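We got to the Ostbridge plant a little after nine, and Hala Kamel was already waiting at the side door with hairnets. Ostbridge packs dry goods for small shops: beans, lentils, rice, a few kinds of seed. The tour had been set up for members of our regional packers' group, and 20 of us had signed up for it in October.

The first stop was the main hall, where the big orders run. Those lines have been automatic for years and there was not much new to see. What most of us had come for was the short-order room at the back, where bags are filled by weight in amounts too small to set up a line for. Until last spring that was all hand work. A person stood at a table with a scoop, a tub and a scale, and on a busy shift filled 400 bags.

Now there are 3 robot arms in the room, each at its own table. They use the same kind of tools people used before. Kamel said the plant looked at a proper dosing machine from Prata and decided against it, as it would have needed a full cleaning every time the product changed. With a scoop and a tub you swap both and carry on.

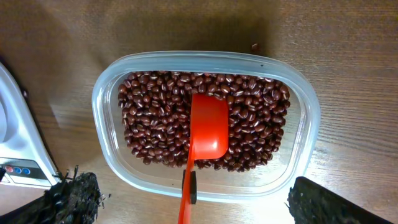
Report and photo: Etornam Ametepe
Plant visits

The adzuki beans were the job at the first table. The scoop is an ordinary plastic one with a small black rubber pad added to the handle, for grip. Milagros Dela Peña worked that table by hand for six years and now looks after all the arms. She told us the pads were her idea. Bare handles turned in the fingers when the scoop was full, and the weights came out wrong.

Her day is different now. She fills tubs, checks weights, clears spills and decides which product goes to which table. She said her wrist no longer hurts at night. She also said the room is quieter than she would like – there used to be four people talking in it.

Two of those four moved to the main hall and one, Abdelilah Badawi, trained for maintenance. He joined us for the questions. Somebody asked about pay. His went up with the training, but the two in the hall stayed on the same rate, and he thought that should have been settled before the arms arrived. Kamel did not argue with him.

On speed, an arm is slower than a good packer, but it keeps going through breaks. The list by the door had 107 small orders on it for that shift.

We finished in the canteen with coffee and left at noon. The next visit is to Firkum, and Ehab Fahmy is taking names.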